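**Stalum 40 ceiling panel**
Stougaard product sheet, revised 2019-04-24

Lay-in or screw-fixed panel for offices, corridors and dry storage. Supplied flat, primed on both faces. Cut with a fine-tooth saw, face up.

| Property | Value |
|---|---|
| Thickness | 14 mm |
| Panels per pallet | 40 |
| Weight per pallet | 178 kg |
| Joint gap | 6 mm |

Joints may be left open or filled - filled joints need tape on the back. Do not fix within a joint gap of a sprinkler ring. Store indoors on a level base.

Standard color is matte gray. White is made to order at the Dorkbridge plant.

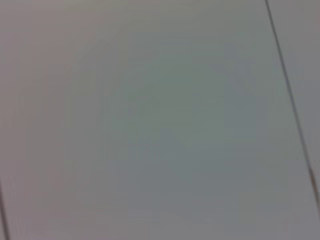
*Text: Montserrat Barroso, Stougaard, Cumcombe office*

Touch up cut edges with the same paint, thinned slightly. Edge trim and hangers are sold separately.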